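"They'd spent the contingency before the roof was off"

Mahsa Asadi has her coat on when I arrive, and she keeps it on. The heating in the old infants' block at Dafis Primary went off in October and the new boiler is sitting in a crate in the hall. "You get used to it," she says, and then, a minute later, "No, you don't."

She has chaired the governors for two years, and for most of that time she has been asking the council one question: why does the extension keep getting dearer? I've read the letters. They start off very polite. The later ones are still polite, but shorter.

The plan was simple enough on paper. Knock through the old cloakrooms, add four classrooms and a proper kitchen, and make room for 200 more children from the Flirarov estate. Prullance won the contract and work was meant to be finished before the autumn term. It wasn't, and the infants have been eating packed lunches in their classrooms ever since.

"They'd spent the contingency before the roof was off," she says. "I found that in an appendix. Page something, tiny print. I read it three times and then I rang my sister, who doesn't even live here, just to have somebody to shout at."

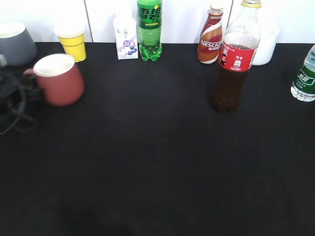
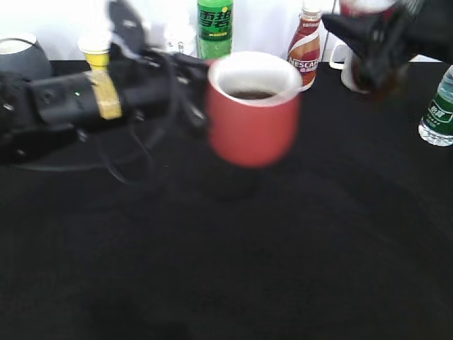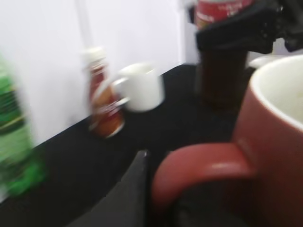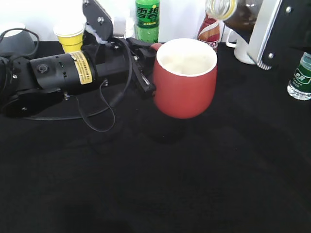

I ask what went wrong first, and she says the drains. The survey had missed a run of pipes under the playground, so everything had to be moved over - and once the building moved, the drawings had to go back to planning. "That was eleven weeks gone. Then steel went up. Then the kitchen people, Muditz, wanted a new price, and fair enough, I'd have wanted one too."

Does she blame the builders? Not much, which surprised me. Her quarrel is with the way the council let the news out in dribs and drabs, usually late in the afternoon and usually by way of an attachment. She handed in a petition with 1528 names on it (she'd wanted two thousand, and is still a bit cross about the rain on the last weekend) and got back a letter thanking her for her interest.

"My interest! I've got a child in Year 2 who does PE in a corridor."

I put it to her that schools everywhere have had trouble with building costs, and that the council has other bills to pay. She nods at this, quite patiently. She used to do the books for a haulage firm and she doesn't think money grows on trees. What she'd like is a single page, once a month, saying what has been spent and what is left. She's even drawn one up for them. It has four lines on it.

The council told me the extension would open at Easter and that "lessons have been shared with the project team". I read that out to her and she laughed for quite a while, then went off to see whether anyone had signed for the boiler parts.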